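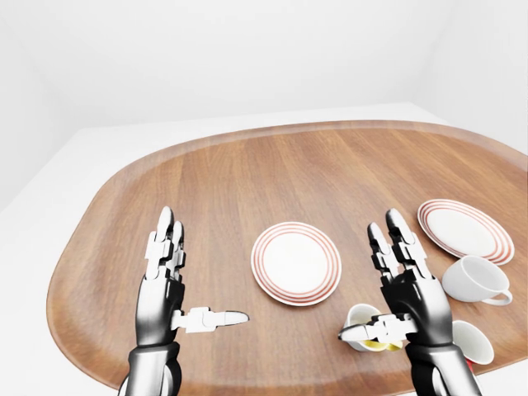 We signed the lease renewal on Thursday. Another 2 years in the apartment, at $2,892 a month, up from what we paid before but less than anything else we looked at in Stenstead. I had spent most of February going through listings and I was tired of it.

The place is 563 square feet, which is tight for two adults and a lot of books. We had a storage unit on Chevalier Street for the overflow, and the first thing I did after signing was cancel it. Everything in there came home in eight boxes. Four of them are still in the hallway.
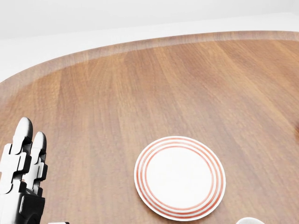
The bedroom was the harder part. The bed has drawers underneath now, and the winter coats went in those. The desk moved to the window, so I lose the morning glare on the screen but can't open the left side of the closet all the way. I can live with that for now.

I still want shelves over the door in the hall. The lease says no holes bigger than a picture nail — I've written to the management office to ask, and they usually take a week or so to answer. Until then the boxes stay where they are.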